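Call for Participants: Working Group on Good Practice for Kitchen-Task Robot Trials
Tlapale Review Desk
Reading time: 4 minutes

We need 11 people to help write a rulebook that gets read. If you have run robot arms on household tasks, supervised people who do, or had to make sense of somebody else's results, please apply.

We'll be frank about our mood. The last few years have produced plenty of good practice documents for tabletop manipulation, and we doubt most of them changed what anyone did in the morning. The Erusari checklist runs to 784 items. We asked labs that claim to follow it which items they had ever failed. Most couldn't name one. A checklist with no failures is a form of decoration.

The Zovgate guidelines are shorter and have the other problem. "Objects should be arranged in a representative manner." Representative of what? Whose kitchen has that much clear counter? If two operators can read a rule and set up two different tables, it needs another draft.

What you would do

You would test draft rules against real setups and try to break them. Each participant gets a share of 400 trial records and marks, for every rule, whether it could be checked, whether it was followed, and whether following it would have mattered. The third column is the one we care about. You would also join four remote meetings and argue in writing between them.

The drafts cover object layout and reset, what counts as a success, who may reach into the work area and when, labeling of play food and other stand-ins, and camera placement. We expect to throw a good part of this out.

Who we want

Two years of hands-on time with robot arms, or the same in lab safety or test auditing. No degree needed. We would like several people who have never published anything and have reset the same table until their back hurt. Vendors may apply but can't vote on rules that touch their own equipment. You should be able to write a plain sentence and put up with having it crossed out.

Terms

The work runs until July. The fee is $700, paid in two halves, the second on delivery of your marked records. Fornavis is paying and has agreed in writing to stay out of the drafting. We'll publish that letter with the rules so readers can judge for themselves.

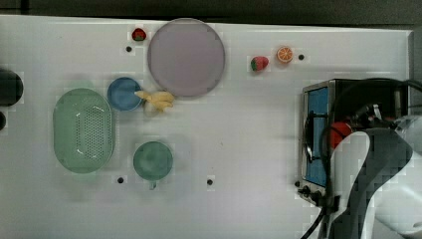
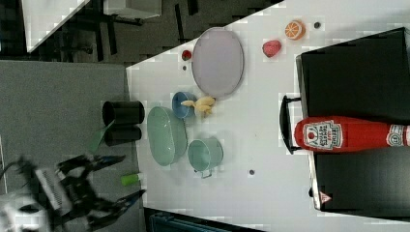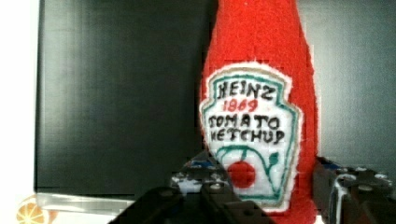

Toy kitchen setup, seen from the table and from the gripper. 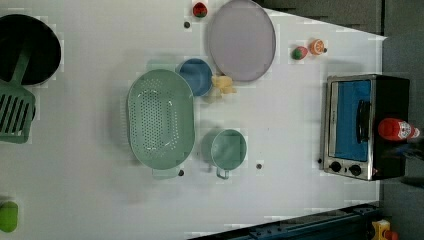
To apply, send one page on a rule you were told to follow and stopped following, and what happened after. Skip the cover letter. If the rule was one of ours, so much the better. Applications close 30/09/2021, and we will answer everyone, including those we turn down.

We make no promise that the result will become a standard. It may come out as six rules and a list of things we couldn't agree on. We would take that over another 784.

Comments

benchrat: Does play food get its own section? A toy strawberry tells you very little about a real one, and I'm tired of reading "food handling" in titles.

Tlapale desk: It has a draft rule saying stand-ins must be named as such in the title or first paragraph. Apply and make it stricter.

m_orrin: I've been in three of these groups. All three ended with a PDF. What's different?

Tlapale desk: Maybe nothing. The records will be public, so at least you can check our marks.

lowtorque: Is the fee before tax?

Tlapale desk: Before.

Contact the desk | © Tlapale | Back to top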